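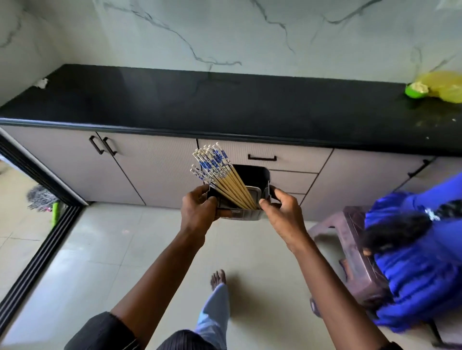

图2 上段饰蓝色花纹的筷子,立于深灰色筷筒中

4.2 大家管这种花纹叫什么

上一节讲完了器形,这一节我想聊聊叫法。说实话,动笔之前我以为这会是全文最省事的一节:白底蓝花嘛,不就是“青花”吗?结果访谈材料一摊开,光是同一类花纹的叫法就够我头疼好一阵子(编码表改到第三稿的时候,我差点想把这节整个删掉)。

先交代材料。Moon语料里跟餐具有关的叙述一共212条,来自96位受访者,都是在Rereo和Wanska两地做的入户访谈。我没有给受访者看标准图样,只请他们从自家厨房里挑一件带花纹的日用品,随便讲讲:什么时候买的,为什么买,平时怎么叫它。这样做的坏处是材料参差不齐,有人一聊就是一下午,有人两句话把我打发了;好处是词都是他们自己的词,没有被我带着走。转写用的是Odard的分行格式,语气词和停顿都留着,后面引文里那些“嗯”和省略号就是这么来的。

“青花”这个词出现得比我预想的少。更常见的说法是“蓝花的”“那个蓝的”,还有一个我特别喜欢的:“碗花”。“碗花”有意思的地方在于,它说的已经不只是碗了。有位受访者指着一块桌布说“这是碗花的”,另一位用它来叫暖水瓶上的图案。也就是说,在这些人的日常说法里,花纹跟着它最早、最熟悉的载体得了名字,然后带着这个名字搬到别的东西上去了。布面的、塑料的、搪瓷的,统统可以是“碗花”。

筷子在这里头是个挺好的例子。瓷碗上的蓝花画在釉下,颜色和胎、釉是一体的事情;筷子可没有这个条件。像图2里的这种,花纹只占上面一段,白底上排着蓝花,往下就是浅色的原木。拿在手里的部分归装饰,入口的部分留给木头。我问受访者这算不算青花,回答大致分成两派。一派很干脆:“算啊,不都是蓝的花吗。”另一派会犹豫一下,然后说“青花样子的”“仿那个的”。后一派里多数人家里有一两件自己看得比较重的瓷器,这一点我在下一节还会讲到。
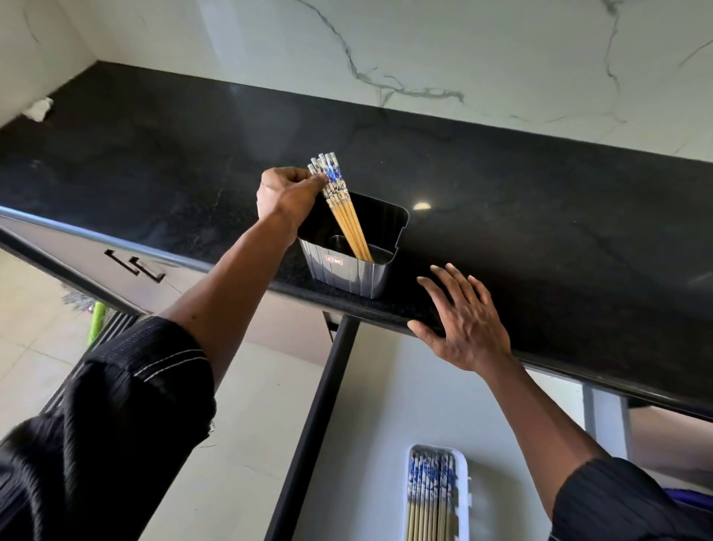 本节阅读时长:10分钟

回到编码。我最初照着器物图录的老办法,把叫法按纹样母题来分:缠枝、折枝、团花、锦地,等等。分到一半就发现行不通,受访者几乎不按母题说话。他们说的是“碎的”和“整的”,“密的”和“空的”,再就是“老气的”和“清爽的”。“碎花”在他们嘴里是个很宽的类,只要花头小、排得匀,管它是菊是莲,都往里装。有位受访者把一只碟子翻来覆去看了半天,最后告诉我:“什么花我不晓得,反正是碎的,耐看。”

“耐看”这个词我后来单独拉出来做了一张表。它几乎总是和“不显脏”“好配”一起出现,而且常常是拿来解释购买理由的。这就把审美评价和过日子的考虑拧到了一块儿,想拆都拆不开。我试着让两位编码员分别把这类语句归到“审美”或“实用”,一致率低得让人脸红,我们仨坐下来吵了一个下午,最后决定不拆了,另立一类,叫“过日子的好看”。审稿人要是觉得这个类名不够学术,我完全理解,不过我真的没找到更贴切的说法!

还有一个问题绕不过去:两地的差别。Rereo的受访者更爱用“蓝花”加器物名,“蓝花盘”“蓝花勺”,一个词就说完了;Wanska那边喜欢用指代,“那套蓝的”“我妈那种”。我起初把这归到方言上,后来重听录音,觉得可能跟买法有关系。Rereo的受访者讲的多是零买,缺一个补一个,所以每件东西都得有自己的名字;Wanska的受访者讲起来常常是成套的,结婚时一套,搬家时一套,一说“那套”全家都懂。这个解释目前只能算猜测,我手上的购买时间信息太零散,有些人连哪一年搬的家都说不准,没法拿来检验。

顺带提一下转印的事。前人讨论民间日用瓷的装饰,往往把贴花、转印看作手绘的退化,语气里多少带点惋惜。我的受访者基本没有这个包袱。问到“画的还是印的”,最常见的反应是凑近了看一眼,然后说“印的吧”,接着就讲别的去了。只有在谈到送礼的时候,手绘才突然变得重要。自己用,印的就很好;送人,最好是画的。同一个人,同一天下午,隔了十来句话,标准就换了,而且换得理直气壮。我觉得这恰恰说明,工艺上的高低在日常使用里并没有消失,它平时收着,到了特定场合才拿出来用。

需要承认的是,入户访谈天然偏向那些愿意让人进厨房的家庭。三月那一轮我吃过几次闭门羹,事后想想,拒访的住户也许恰好是餐具换得最勤、最说不出什么故事的那一类。若真如此,本节里“舍不得换”的声音就偏大了。我在附录里给出了两地受访者的年龄和居住年限,读者可以自己掂量。

另外,“碗花”一词究竟是本地旧有的说法,还是从卖货的人那里学来的,我还没有定论。有三位受访者都提到过挑担子换碗的小贩,说小贩就是这么吆喝的。可惜Moon语料里没有小贩一方的材料,这条线索暂时只能放在这里,等补访之后再说。下一节先转到瓷器本身,看看那些被收进柜子、平时不上桌的碗碟,主人又是怎么讲它们的。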